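About Plistance Carburetor & Fuel

Hi, I'm Lorna Panganiban, and I rebuild carburetors. Mostly four-barrels for American V8s from the fifties through the early eighties, plus whatever two-barrels and sidedrafts people talk me into. If your old car stumbles off the line or smells like a gas station when you park it in the garage, you've come to the right page.
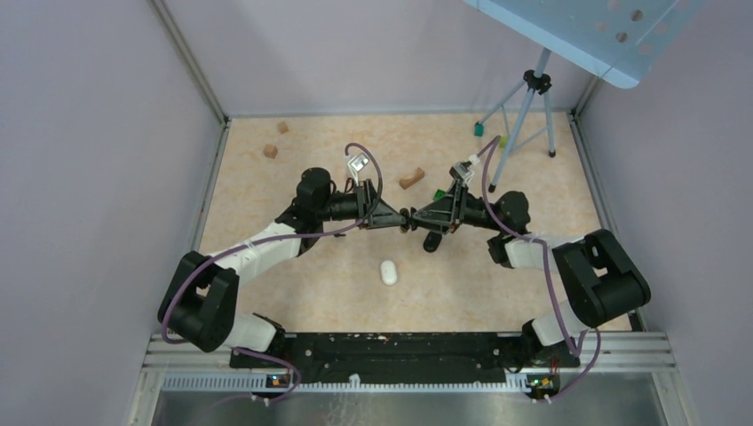
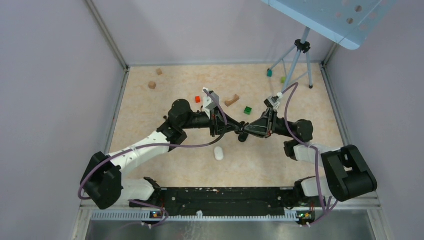 Sabina Uddin told me the last version of this page read like a parts catalog, and that what she'd wanted to know before she boxed up her carburetor was who would be opening it, how long it would be gone, and whether she'd get the same one back. Fair enough! So I started over.

Who opens it: me, or Henryk Piątek. Henryk does the machine work. He bushes the throttle shafts, trues up the warped air horns and fixes the stripped fuel inlet threads (so many stripped fuel inlet threads). I do teardown, cleaning, assembly, calibration and the final run. Bożena Szczepańska answers the phone and does the shipping, and if you've ever gotten a box from us that was hard to get into, that's her tape job and she won't be changing it.

How long it's gone: usually 13 working days from when it lands on our bench. Spring is slower. Everybody pulls the cover off the car in the same two weeks and finds out what ethanol gas did over the winter. If you can send yours in the fall, you'll beat the line and I'll like you for it.

And yes, you get your own carburetor back. We don't do exchange cores. I know a lot of shops do, and it's quicker, but if your car left the factory with that carburetor and it's still got the tag on it, I'm not going to mail you somebody else's. Your tag number gets written on the work order and on the tray, and everything that comes off goes in that tray until it goes back on or gets replaced. Old parts come home in a bag.

How I got into this is a little embarrassing. I bought a station wagon with a 400 in it, a car I could not afford to put gas in, and it ran terribly. I bought a rebuild kit, followed the sheet, and it ran worse. I did it again. The third time I borrowed a book on fuel metering and read it at the kitchen table with the carburetor in pieces on a cookie sheet, and I found out somebody before me had put in the wrong metering rods and drilled out the idle passages to make up for it. I fixed all that and it started on the first turn of the key. I drove around until the tank was low, just because I could. After that friends started leaving carburetors on my porch.

The porch turned into a garage, and the garage turned into the shop we're in now. As of Aug 3, 2019 we've sent out 3,043 rebuilt carburetors, every one with a work order in the file cabinet. I can tell you what jets went into yours if you lose the sheet – please don't lose the sheet.

What a rebuild includes: full teardown, ultrasonic cleaning, new gaskets and seals rated for today's pump gas, new needle and seat, new accelerator pump, float checked or replaced, throttle shafts bushed if they need it, and base and air horn checked for flatness. Then it goes on our test engine and I set the idle mixture, float level and choke. You'll still have to do a little fine tuning on your own car. Your engine isn't my engine, and altitude matters. There's a two-page guide in the box, and if you get stuck, call.

What we don't do: fuel injection of any kind, motorcycle carburetors, or anything that's been in a fire. I also don't replate or dye castings to look new unless you ask. A clean original finish with some age on it looks right to me. If you want show finish, we send those out to Szymon Michalski, and it adds nearly 35 days to the job. He's worth it. He's just one guy with a long list.

Prices are on the price page. If I open yours and find a cracked body or something else ugly, I stop and call you before spending your money. Sometimes the answer is a different carburetor, and I'll tell you so.

To send one in, drain it first. Really drain it, turn it over and work the throttle, then leave it out overnight. Bag it, wrap it, and put the form in a separate bag with your name, phone, engine size, cam if you know it, and what the car's doing wrong. Plain words are great. "Falls on its face when I pull out of the driveway" tells me plenty.

Walk-ins are fine too, mornings are better. Park around the side.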